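Laboratories that buy grippers still rely too heavily on the wrong evidence. A supplier presents a rigid cube, lifts it 1,000 times, and prints the result on a data sheet. Our group, directed by Oluwaseun Abubakar, believes that such figures tell a buyer very little about daily work.

In September we set the Plisorel parallel jaw against the Evo, using the Okoro controller for both. On blocks the two were equal. On bagged groceries they were not. Across 284 attempts with snack packets, the Plisorel completed 141, and the Evo fell well short of that number. Thin film folds, slides and hides its own edges, and a camera at the wrist often sees only wrapper.

We therefore hold that every published comparison should include soft packaging, a crowded container and two arms sharing one small table. Suppliers may object that such trials are untidy and hard to repeat. They are, and so is the work for which the equipment is sold. A common list of packets, agreed upon in advance, would answer most of the objection at very little cost.

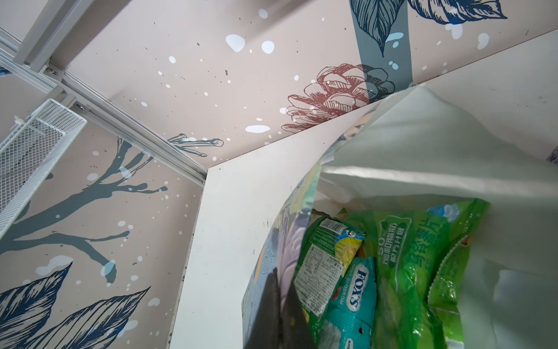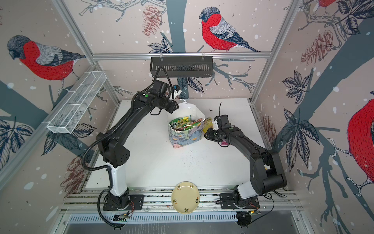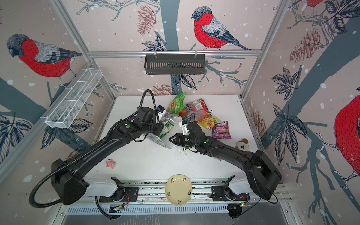

Snack packaging and black gripper fingers during bimanual handling trials.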